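Nurero Tool Library, Drerley
Spring progress report to the Mansilla Fund
Prepared by Brenda Núñez, May

Dear friends at the Mansilla Fund,

I promised you a shorter report this time and I have already failed, so please get yourself some coffee. It has been a good spring here, and a busy one, and your grant is behind a great deal of it.

When I last wrote, our hand tools were in a sorry state. Two decades of kind donations had left us with drawers nobody could close and a long bench piled with whatever had come back that morning. The first thing we paid for with your money was time — time to take every drawer out, wipe down what was in it and decide where it should live. We have now sorted 304 of the 326 hand tools on the old list. The 22 still to do are mostly planes and chisels, and they are waiting for someone who knows how to sharpen them properly.

Wrenches took the longest. People borrow one, find it is a size too small, and come back for another, so a set drifts apart very quickly. We settled on trays in the end. Each small set gets a shallow tray of its own, and the tray goes out on loan and comes home again with everything in it. Checking one in means laying the wrenches side by side so that a gap shows up right away, and reading the size off the shaft where it is stamped.

The teal tray and its wrenches, with one wrench still out on the table:

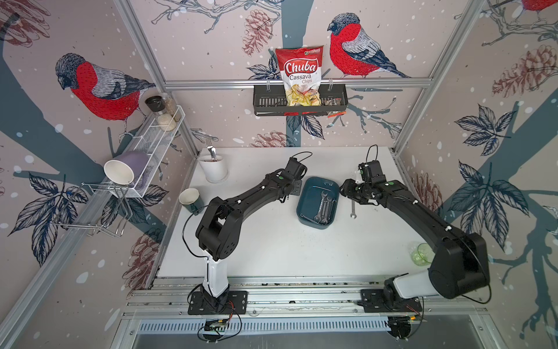
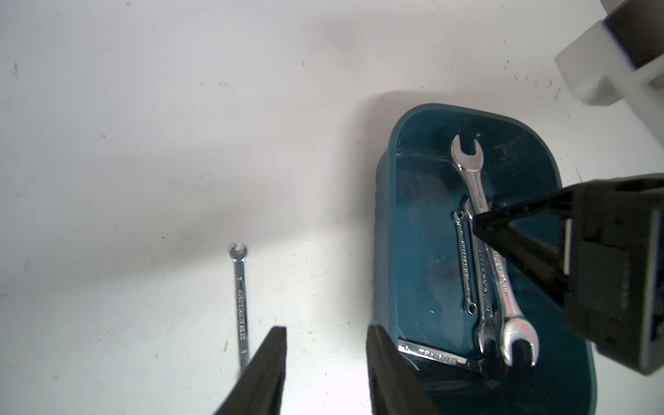

We budgeted for 50 trays and have put 38 into use so far. The rest are on the shelf by the door, ready for the socket sets and the screwdrivers. I had hoped to have the sockets finished by now, but a very generous family in Sterneck gave us the contents of a whole garage in the early spring, and it seemed wrong to leave those boxes sitting. Several of the adjustable wrenches in them are nicer than anything we owned before!

Loans are up as well. We passed 100 tray loans this spring, and the evening hours from five to eight are now our busiest. Several borrowers have told me they like getting the full set, even when they only came in for one size.

On the money side, we are a little under on trays and a little over on shelf brackets, and I would like your permission to move the difference across. The details are on the budget sheet sent with this letter.

Next come the sockets, then the labels for the big cabinet, and after that the chisels if we can find our sharpener. If you know of one, please send them my way.

With warm thanks,
Brenda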